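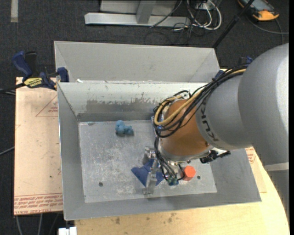

# Week 5: Emptying a mixed bin

Okay, welcome back everybody! Last week we did shelves and labels (thanks to Margaux Maillard for the shelf photos, they were great), and now we get to my favorite part of the course, the deep bin with a bunch of unrelated stuff at the bottom of it.

You all have one at home. Mine is in the hall closet and I've been meaning to sort it since November. The question for this week is simple enough: when the things in a bin have nothing to do with each other, which one do you go for first?

## Getting to the bottom

High walls are the trouble with a metal bin. You can see everything fine from straight above, but as soon as you reach in from the side, your own arm covers half the floor. So look first, and look from more than one side. I like to walk all the way around the table once before I touch anything (Thierry Le Goff teases me about this, but he also drops more things than I do).

Scratches are fine, by the way. A bare metal floor gets scuffed and goes whitish after a while, and all that matters for us is that small pale things are harder to spot on it. A light-blue toy on pale gray metal is easy to skip right over. Dark blue or bright orange-red, no problem at all!

## Three kinds of awkward

**Pointed things.** Anything angular with corners sticking out in different directions. Feel for a flat side and go for that. If you grab two corners it'll twist on you.

**Blocks.** A block with a hexagonal top is about as friendly as it gets when it's standing up, because you have pairs of parallel sides to choose from. Lying down it can roll, so plan for that.

**Lumpy little figures.** Toys are the worst, I'm sorry. Rounded at one end, knobbly at the other, and the middle is never where you think it is. Come down from above and take it across the body.

And things off on their own go last, unless they're in your way. Start where it's crowded.

## For Friday

Work with a partner. Use one of the Kistinside bins from the back shelf, put in 10 objects of different shapes, and write down the order you'd take them out *before* you start. Then do it, and mark every place you changed your mind. You get 30 minutes, which is plenty, and please don't tip the bin over (Timothée, I'm looking at you).

Reading is the Makori handout, just the section on grip and shape. Gwenaël Roussel has the spare copies if you lost yours. Bring your order sheets to room 1336 and leave them in the tray by the door, with both names on them this time!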